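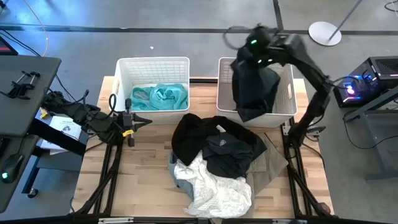

Wäsche sortieren, ein kleiner Thread (1/5)

Ihr Lieben, nach meinem Stoßseufzer über Wäscheberge kamen mehr als 60 Nachrichten, ich bin ganz gerührt! Also erzähle ich euch, wie ich es inzwischen mache -- mit Tisch und zwei Körben.

2/5
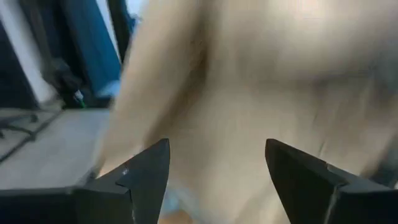
Am längsten gehadert habe ich mit den hellen Sachen, weil ich früher alles unter 'bunt' gestopft habe. Seit mir Divina Mercado ins Gewissen geredet hat, bekommt so ein großes beiges Teil seinen eigenen Stapel, und das Hellblaue darunter darf gern mit dazu.

3/5

Zu den Körben, weil so viele gefragt haben: Ich mag die mit Löchern rundum, da kommt Luft dran, und die Griffe schneiden nicht ein. 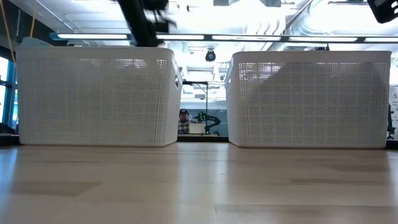
Zwei weiße Körbe, Seite an Seite auf dem Holztisch.

4/5

Handtücher kommen bei mir immer zuletzt dran (ich weiß, meine Mutter macht es genau andersrum und schwört darauf).
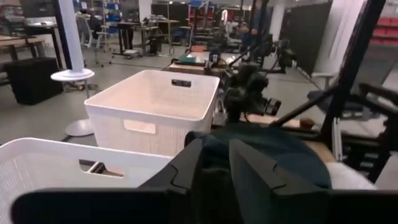

Blaugrün und Weiß, noch ungefaltet.

5/5

Und wie macht ihr das mit einzelnen Socken? Schreibt mir gern, ich lese heute Abend alles!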